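The letter from Grindomura said I had been selected. I have been selected before, for a cruise and for a timeshare in a town with no beach, so I read this one standing up, next to the recycling.

They wanted an honest opinion of a shop. The shop didn't exist yet, or it existed only as a mock-up on a trading estate in Grurneck, and for a morning of my time they would pay 148 in the local money and give me lunch. I would walk about in it and say what I thought. People have been telling me what they think of my opinions for most of my life and none of them had ever offered lunch.

I went in January, on the early bus. Grurneck is the sort of place where the bus driver asks if you're sure. There were 21 stops and I was the only one left after the fourteenth. The estate had a tile warehouse, a place that did windscreens, and then the Grindomura building, which had a new door in an old wall.

A woman with a lanyard gave me a clipboard and a pencil. She said there were no wrong answers. I've never known that to be true of anything with a pencil attached.

"Just shop as you normally would," she said.

"Is there any money in the till?"

"There isn't a till."

"Then I can't shop as I normally would."

She wrote that down, which annoyed me, as I had been given a clipboard of my own.

The first thing on my sheet was Drinks. I was to go to the drinks and write down how they made me feel.
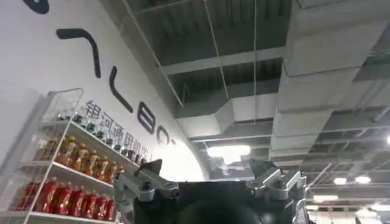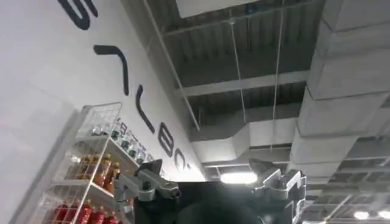
I have bought drinks from garages, from ferries, from a man with a bucket of ice outside a football ground, and I can't say that the drinks themselves have ever made me feel anything until I'd drunk them. I wrote "thirsty" and then crossed it out, as it wasn't true, I'd had tea on the bus. Somebody had clearly thought hard about it all the same. The red bottles had been given the bottom shelf and the amber ones the middle, and it had the look of a decision that had been through several meetings. In my corner shop the bottom shelf is where they put the bleach. Over the top of the lot went those great black letters, sloping down the wall, big enough to be read from a passing train, and I stood under them feeling like a comma.

"Any thoughts?" said the woman with the lanyard. She had come up quietly. They must teach it.

"Who chose the colours?"

"The colours of what?"

"The drinks. Red underneath, brown in the middle."

"Ah," she said. "That was Ernska."

I asked who Ernska was and she said Ernska wasn't a who, Ernska was the method. It had been tried on 1,000 shoppers. It knew what a person would reach for before the person did. I asked what it had said I would reach for, and she looked at her tablet, and then she turned the tablet a little so that I couldn't see it.

"I'm not allowed to tell you until you've reached," she said.

Well, I wasn't going to reach after that. I put the clipboard under one arm and both hands in my coat pockets. She waited. I looked at the wire side of the shelf and she looked at me looking at it. A van reversed outside, beeping, for longer than a van should need.

"You could just take one," she said. "Most people have taken one by now."

"Most of the thousand?"

"Nearly all."

"And what did it say about the rest?"

She scrolled. She scrolled a good way. Then her face did something I'd have paid to understand, and she said that the rest were put down as Lefèvre.

"Is that another method?"

"It's a category. It's for shoppers who come in, look at everything and leave with their hands in their pockets."

"Is there a lot you can sell them?"

"We don't think so," she said. "There's a team on it."

I'll admit I was pleased. I have been a good many things on a good many forms and never once anything with an accent. I asked whether she could write it on my sheet, and she did, in small capitals, and spelled it carefully.

Lunch was a cheese roll and a choice of drinks. They had been set out on a trestle table by the door, red at one end and amber at the other, and the woman stood behind them with the tablet held flat against her chest. It was past one. The roll was very dry.

I looked at the red. I looked at the amber. I thought of 148, which I hadn't been given yet, and of the next bus, which wasn't until 4.

"Is there a tap?" I said.

She let out a breath and pressed something on the screen, and from the office behind her I heard two people groan and a third one laugh. Then there was the sound of coins being pushed across a desk.

The tap was down the corridor on the left. There was a paper cup beside it, already filled.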